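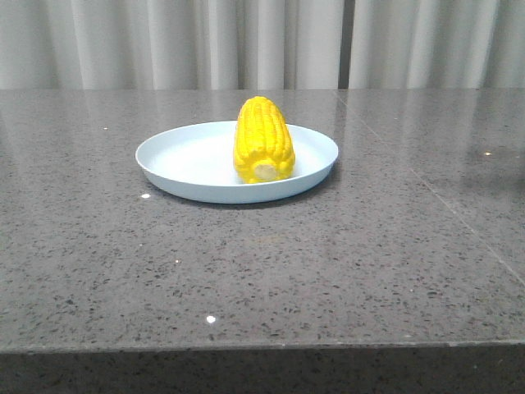
About the Firnero Sleep and Memory Lab

Firnero began with 10 people, one borrowed EEG cap and a supply closet at the Grirkeck School of Medicine. We have since moved to the Zirkier Building, where the closets are larger and one of them has a window.

We study what sleep does for memory in adults over 60. Most of our work follows the Lennox Cohort, a group of 701 people who let us record their sleep at home, then come in each June to learn word lists and tell us how bad the coffee is. Their recordings now come to more than 2,000 nights. We have watched all of them, which has done very little for our own sleep.

Our main interest is the slow waves of deep sleep – when they fade, and whether that fading shows up in memory tests years later. A smaller study of 200 shift workers asks what happens when bedtime is 9 a.m. and the neighbor owns a leaf blower.

We don't diagnose or treat sleep problems, and we can't tell you what your dream meant. If you snore, your doctor is the person to see.

We share our methods and scoring software with other labs on request. Please allow two weeks for a reply. The lab phone is answered from noon to 8 p.m.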